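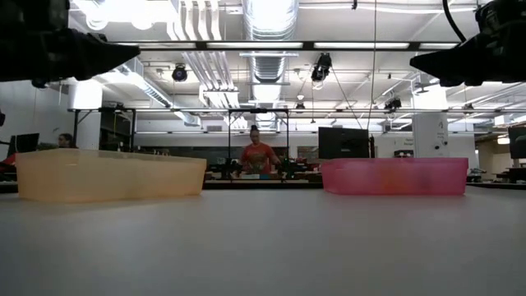

水栓は黙って回ってくれればいい　浴室金物の設計者に聞く

サトゥルニーノ・コリャードが最初に見せてくれたのは、自社のカタログではなく、他社製の壊れたシャワーホルダーだった。首の部分が割れている。「きれいな割れ方でしょう。ここまで素直に割れるのは設計者の人柄です」と彼は言う。褒めているのかどうか、最後までわからなかった。

コリャードは浴室用の水栓とシャワー金物をつくるCirkettiで、サーモスタット混合水栓の設計を担当している。入社したのは水栓に興味があったからではなく、家から近かったからだそうだ。その後、会社のほうが引っ越して遠くなった。「そのころには、もうカートリッジの話しかできない人間になっていましてね。転職の面接で三分もしないうちに相手の目が死ぬんです」

カートリッジとは、湯と水を混ぜる水栓の心臓部のことだ。客はまず見ない。見るのは表面の仕上げとハンドルの形で、ショールームではたいてい、水の出ない水栓を回してうなずいて帰る。

「水の出ない水栓なんて、どれでも気持ちよく回りますよ」とコリャード。「うちの営業はあれを体験コーナーと呼んでいます。何を体験しているのか、一度聞いてみたことがあるんですが、空調のせいで聞こえなかったと言われました」

5月に出た新型Conbyは、そのハンドルでもめた製品である。当初の案は完全な円筒だった。図面では美しく、会議でも好評で、役員の一人は模型を文鎮に使いはじめた。ところが石けんのついた手では回らない。

「誰が試したんですか」と聞くと、部屋の隅で書類を読んでいたベゴーニャ・パストールが手を挙げた。

パストールは試験担当で、社内では製品の発売を遅らせる人として知られている。本人もその評判を否定しない。「手を洗ってから試す人ばかりだったんです。でもシャワーを使う人って、これから洗う人か、洗っている途中の人でしょう。私は洗っている途中の手でやりました。役員にも石けんを渡しました。文鎮はその日のうちに返却されました」

結局、円筒には浅い溝が入った。デザイン部門はこれを「静かなリズム」と説明し、パストールは「滑り止め」と呼んでいる。カタログには前者が載った。

試作は全部で9回。そのうち4回はハンドルだけのやり直しで、残りは温度の戻り方をめぐるものだったという。家のどこかで別の蛇口が開くと、シャワーが急に熱くなったり冷たくなったりする、あれである。コリャードによれば、ここを詰める仕事にはきりがない。

「反応を速くしすぎると、今度は水栓が神経質になるんです。台所で誰かがコップ一杯の水を汲んだだけで、中で大騒ぎをする。遅いと、浴室のほうで人間が大騒ぎをする。どちらに騒いでもらうかという話です」

止水のほうは弁の開閉を500回ひと組で繰り返し、組ごとに分解して中を見る。パストールはこの分解を人任せにしない。ねじを緩めた最初の感触で、だいたいの見当がつくからだという。コリャードは隣で「つきません」と言い、パストールは「彼にはつきません」と訂正した。

価格の話になると、二人の口は少し重くなった。Conbyは同社の旧型より高い。仕上げの色を選ぶとさらに高くなる。取材の前に立ち寄った販売店のKowalczykでは、50番という札のついた棚に旧型がまだ並んでいて、店員はどちらかといえばそちらを勧めてきた。そう伝えると、コリャードはしばらく天井を見てから「いい店員ですね」と言った。

「冗談ではなくて、今ついている旧型がちゃんと動いているなら、替えなくていいんです。カートリッジだけ交換すれば済むことも多い。こういうことを言うと、あとで営業から長いメールが来ますけれども」

では、買い替える人は何を見ればいいのか。二人の答えは珍しく一致した。まず壁の中の配管の間隔。それから水圧。デザインはその次でいい。とくに古い集合住宅では、湯の圧力と水の圧力がずいぶん違うことがあり、どんなに高い水栓をつけても、その差までは面倒を見きれない。

「写真だけで選んで、届いてから測る方が多いんです」とパストールは言う。「届いてから測っても、壁は動きません」

もう一つ、逆止弁の掃除。説明書には必ず書いてあるが、説明書は多くの家で、箱と一緒に最初に捨てられる。水の出が細くなったと相談を受けた場合、パストールはまずフィルターの詰まりを疑うことにしている。「開けると砂が出てきます。お客さまは水栓が悪いとおっしゃる。砂は弊社の製品ではありません」

競合のKosterについても聞いてみた。手をかざすと湯が出る非接触式のシャワーを、盛んに宣伝している会社だ。コリャードは慎重に言葉を選び、「夢のある製品だと思います」と答えた。それ以上は出てこない。かわりにパストールが、髪を洗いながら腕を上げるたびに止まるシャワーを想像してみてください、と言った。私は想像した。コリャードも想像したらしく、少しうれしそうだった。

次の製品の話は教えてもらえなかった。ただ、机の上のメモに「浴槽用、静音」とあるのは見えた。聞くと、夜中に湯を張る音で家族を起こしてしまうという苦情が、昔から一定数あるのだそうだ。

「水というのは、落ちれば音がするものなんですけどね」とコリャードは言い、メモを裏返した。裏にはパストールの字で、試験の日程がもう書いてあった。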